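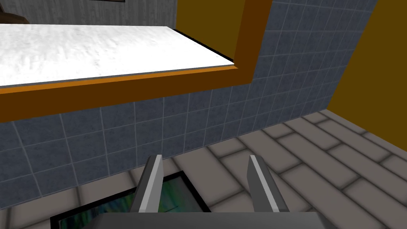 Rillthorpe tenants win cut in bond cleaning fee

Renters at the Restside flats in Rillthorpe will pay less when they move out, after the building's manager agreed to drop its flat end-of-lease cleaning charge.

Etberg, which manages the 288 units, had been taking $673 from every bond regardless of the state of the flat. From December it will bill only for work listed in the exit report, and tenants will have 8 days to dispute it.

Saimi Kiiskinen, who moved out in winter, took the matter to the tenancy tribunal with her former neighbour Paavo Tikkanen. Both got their money back.

"I'd scrubbed the oven and filled the holes where my pictures hung," Kiiskinen said. "They charged me the same as everyone else."

Etberg spokesman Svend Toft said the old fee had been written into leases for years and the company accepted the ruling. He would not say whether other former tenants would be refunded.

Tagged: Local News, Renting & Housing

Comments (3)

Eero L.
Same fee at my old place across the river. Who do I ring?

tikka_p
Ring the tribunal, the form is 2 pages. Keep your receipts.

V Turunen
What about those of us who left last year? Would like mine back too.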